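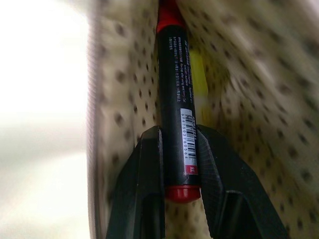

Session 3: Collecting demonstrations by hand

Course notes, Nawal Badawi. Read before the Wundmont lab.

The task is a marker and a soft pencil case. The wrist view shows both fingertips, the black barrel between them and the dotted cloth behind. The policy gets this view and the finger width, nothing else.

Each pair records 100 episodes. One person drives the arm and the other keeps the log. Swap at the halfway point.

Start every episode with the arm at home and the fingers open. Move at a steady pace. If you miss the grasp, open up and try again in the same episode; after 2 misses, stop and mark it as failed. Keep failed episodes in a separate folder.

Change the pose of the case between episodes. Cloth folds differently each time and we want that in the data. Leave the lamp alone.

Write-ups go to Anas Hajji. Last July's logs had no start poses and could not be used, so fill in that column.

Shares: 3 | Comments: 2
© Warkus Teaching Lab | Contact | Back to top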